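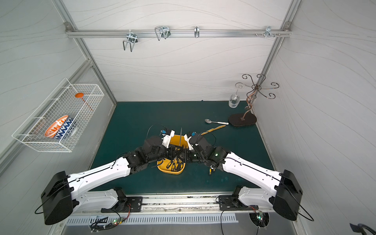
*Yellow-and-black handles, packed together in a yellow caddy.*

# Skollska Bench Vise, 5-inch jaws

If you do any hand work at all, whether it's filing a hinge so the door finally closes or cutting a stubborn bolt down to length, sooner or later you end up wishing you had a third hand. A good vise is that third hand, and a strong and patient one. We have been selling the Skollska since Konrad Wieczorek first brought one in under a moving blanket and set it down on our counter with a thump that made everyone look up, and we're still very fond of it.

It weighs 65 pounds. Please read that twice if you're ordering for a light bench! The weight is most of what you pay for, and it's the reason a piece of flat bar held in the jaws doesn't sing and chatter when you push a file across it, but it does ask something of the bench underneath, and we'll get to that further down.

## What you get

- The vise on its swivel base, with the two lockdown bolts already fitted
- Steel jaw faces, cross-cut, held on with screws so you can replace them
- A pair of smooth slip-on jaw covers for soft metals and finished parts
- One tube of screw grease
- A printed sheet with the bolt pattern at full size, so you can tape it to the bench and drill straight through

Bench bolts are not included. We used to put a set in the box, but bench tops come in so many thicknesses that most people were throwing ours in a drawer and going out for longer ones. Tell us how thick your top is in the order notes and Aniela Sikora will suggest a length.

## Specifications

| | |
|---|---|
| Jaw width | 5 inches |
| Weight | 65 pounds |
| Base | Swivel, full circle, two lockdown bolts |
| Body | Cast iron |
| Screw | Steel, enclosed |
| Finish | Gray enamel |
| Guarantee | 12 years on body and screw |

The jaw covers and the screws that hold the jaw faces are treated as wearing parts and aren't under the guarantee. They don't cost much and we keep plenty of them.

## Who it suits

We sell a lot of these to people who already have a small vise and have gotten tired of it walking around. The Skollska suits general repair work, light fabrication, sharpening garden tools, fitting locks, model engineering at the bigger end of the hobby, and school shops where the handle is going to be swung by a great many different arms over a year. The enclosed screw keeps filings out of the thread, and I think that matters more than any other feature on it if you do a lot of filing.

Woodworkers do buy it, and some are very happy, but if you mostly hold wide boards on edge you'd be better off with a proper woodworking vise mounted flush with the bench. Wian Pillay in our shipping room has tried to talk me out of writing that sentence, and he may be right that it costs us a sale here and there, but I'd sooner you bought the one you need.

It isn't an anvil, either. There's a small flat pad behind the jaws and you may tap on it to straighten a bent pin or set a rivet. Please don't swing a heavy hammer at it. Cast iron will forgive you for a long time and then one day it won't.

## Setting it at the right height

Here is the old rule, and it's still a good one: stand up straight beside the bench, bend your arm so your fist is under your chin, and your elbow should just touch the top of the jaws. If the vise is much lower than that you'll be stooping inside ten minutes, and if it's higher you'll lose all your push and end up filing with your shoulders. For fine work, go a bit higher than the rule says. For sawing and heavy filing, a touch lower feels better.

If two people of very different heights share the bench, set it for the taller person and give the shorter one something steady to stand on. We've done it that way in our own back shop for years.
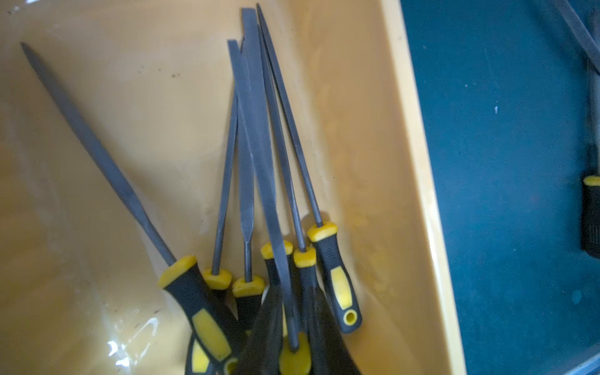 *Hand files gathered in a shallow yellow container.*

## Mounting

Choose a spot directly over a bench leg, or as near as you can get. The fixed jaw should sit just proud of the front edge, so that a long piece can hang straight down past the bench without catching. People often leave this out and regret it the first time they want to cut the end off a length of pipe.

1. Tape the paper pattern down and turn the vise's base over it in your mind for a moment. Can the handle swing all the way around without hitting a wall or a drawer?
2. Drill straight through the bench top.
3. Get somebody to help you lift. It's an awkward shape to carry, and the moving jaw can slide out if you tip it forward, so close the jaws fully first.
4. Drop the bolts in from above, with a wide washer and a nut underneath each one. If your top is soft, a strip of hardwood or steel under there spreads the load nicely.
5. Snug everything up, use the vise for a few days, then go back and tighten it again.

On a thin bench top, or one of those folding benches like the Plideck, I'd really steer you to our smaller vise. The Skollska will bolt onto one, yes, but the whole thing gets top-heavy and you'll feel it lean when you pull toward yourself.

## Looking after it

There isn't much to it. Brush the filings off at the end of the day – a cheap paintbrush does fine – and leave the jaws open just a crack. Every January or so, wind the moving jaw all the way out, wipe off the old grease, and put a thin smear of new grease along the screw and a drop of oil on the slides. Thin is the word. A thick coat only collects grit.

Don't slip a length of pipe over the handle for extra squeeze. If the work is moving under normal hand pressure, the jaw faces are either worn or oily, and both are easily put right. Hubert Krawczyk, who looks after our spares shelf, can match replacement jaw faces to any Skollska from a photo of the screw holes.

If the swivel starts to feel gritty, loosen both lockdown bolts, lift the body off with a helper, wipe the ring clean and put it back dry. It doesn't want oil. Oil lets it creep.

## Questions we get by phone

**Does it come with pipe jaws?** No, not this model. The Sirkon combination vise has them built in below the main jaws, and we carry that one too. It's heavier and takes up more room.

**Can I mount it outdoors?** You can, under a roof. The enamel holds up well but the bare jaw faces and the screw will rust, so cover it and oil it more often than you think you need to.

**Will the older Oberholzer jaw covers fit?** They will, though they sit a little loose. A fold of card behind each one cures it.

**Can you sell me one without the swivel base?** We can order it that way. It takes longer, and the price comes out nearly the same, so most people change their minds. If you know you'll never turn it, the fixed base is a little stiffer.

**How noisy is it?** I was asked this by a gentleman in an upstairs apartment and I thought it was a very considerate question. The vise itself makes no noise, of course, but the bench will carry sound into the floor. A rubber mat under the bench legs helped him a good deal.

## Ordering and delivery

Each vise goes out strapped to a small wooden pallet, one to a pallet, and the driver will bring it to your door but not up your stairs. Jarosław Duda books the deliveries himself and will call you the day before, so please leave a number that gets answered. You're also welcome to collect from the shop, and we'll help you load.

Have a look at it before you sign, especially the handle ends and the corners of the base. If you decide it isn't for you, send it back unmounted and in its original packing. Return freight is yours to pay, and at this weight it's not nothing – so if you're unsure, do call us first, or come by and lean on the one we have bolted down by the window.

*Page last updated May 18, 2024. Spare jaw faces, covers and screw grease are listed separately under Vise Parts.*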